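Quiénes somos
Última actualización: enero
Por Aarti Kushwaha, Arnance

Arnance. Comida y bebida para gente que trabaja a turnos. Empezamos con una barra de café en la nave de Lodhi, una cafetera prestada y una libreta de cuentas. Hoy somos 32 en plantilla, con cocina propia y un mostrador automatizado, Fillilo, que atiende cuando la cocina está cerrada.

Escribo esto entre dos entregas, así que va rápido. La página anterior llevaba siglos sin tocarse y todavía hablaba de la barra vieja.

Qué hacemos: bocadillos, desayunos, fruta, bolsas de snacks, bebidas. Contratos con naves logísticas y talleres. Nuestro cliente más antiguo es Drondov, que nos pidió servicio de madrugada cuando nosotros todavía cerrábamos a las seis de la tarde. Dijimos que sí sin saber muy bien cómo.

El cómo fue mal al principio. Una persona sola en la barra de once a siete, horas muertas y luego toda la cola de golpe en el descanso. Bajas, cambios de turno por teléfono, discusiones. De ahí sale Fillilo. Dos brazos, una mesa, bandejas y cestas. El pedido entra por pantalla y los brazos lo preparan. En un descanso fuerte, hasta 38 pedidos.

Los sándwiches se montan y se envuelven a mano, en cocina, por la tarde. Eso no ha cambiado ni tenemos pensado cambiarlo. Lo que hace el brazo es cogerlos y dejarlos donde toca. Y hay producto que le cuesta, el plástico que resbala, las bolsas medio vacías. El equipo de cocina tuvo que aprender a cerrar el envoltorio de otra manera, y hubo quejas, claro.
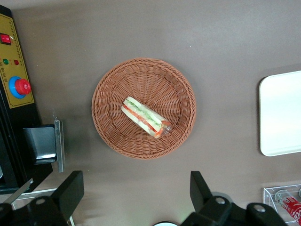

Sándwich envuelto en la cesta de mimbre, con el panel de parada de emergencia al lado.

Puestos. Aquí hay que ser concretos. El turno de noche en barra desapareció. Las personas que lo hacían pasaron a reposición y a supervisión del mostrador, en horario de tarde. El plus de nocturnidad se mantuvo 18 meses y después se negoció caso por caso; no todo el mundo quedó contento con la cifra final. Una compañera prefirió irse y la echamos de menos en la plancha.

Formación: 2 semanas, pagadas, dentro de jornada. Se aprende a reponer en el orden correcto, a parar el equipo, a rearmarlo, a leer los avisos. También a colocar bien los expositores, que parece una tonteria y no lo es. Una chocolatina girada y el brazo se queda pensando.
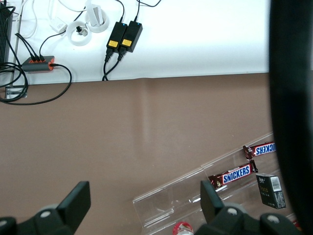 ¿Puede cualquier empleado parar el mostrador?
Cualquiera que esté en la sala puede pulsar la parada, sin pedir permiso y sin rellenar nada antes. Rearmarlo es otra cosa, eso lo hace sólo quien tiene la formación completa. Las paradas se apuntan en el parte del turno y nadie tiene que justificarlas delante de su jefe.

Otra cosa que cambió: el trabajo de ordenar. Antes cada cual dejaba las cosas a su manera. Ahora cada producto tiene su sitio, las botellas en su soporte, las latas en el suyo, las galletas en bandeja. Para unos es un alivio. Para otros, bastante pesado. Los lunares de la libreta (así llamábamos a las manchas de café) también se acabaron, los pedidos a proveedor salen del recuento que hace quien repone.

Pendiente: mejorar los avisos, que pitan demasiado. Bajar la altura de un estante. Acordar con la plantilla el calendario de de verano, que llevamos con retraso. 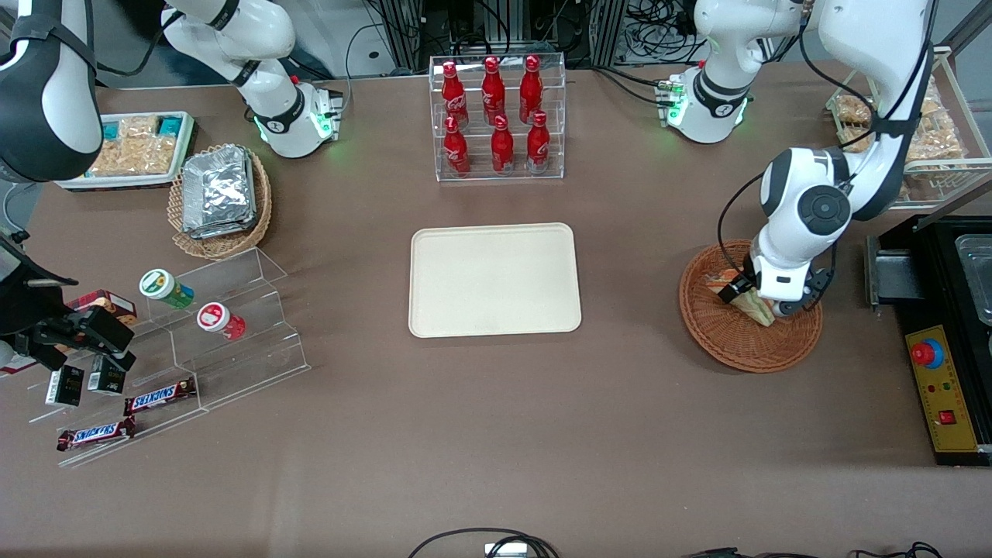
Según Nesrin Altıntaş, lo mejor ha sido volver a cenar en casa, y lo peor, que ahora habla con mucha menos gente: de madrugada los de los camiones le contaban su vida en la barra, y por la tarde, reponiendo, apenas cruza un saludo. Pide que se recupere al menos un café servido por personas en el descanso largo. Lo estamos mirando con Drondov.

Si quieres trabajar con nosotros, pásate por la cocina de Lodhi por la mañana, antes de las once mejor. Currículum en papel o por correo, nos da igual. Se busca sobre todo gente para cocina y reposición.

Usamos cookies propias y de terceros para analizar el uso de esta web. Si sigues navegando, aceptas su uso. Aceptar / Configurar
Suscríbete a nuestro boletín y recibe el menú del mes.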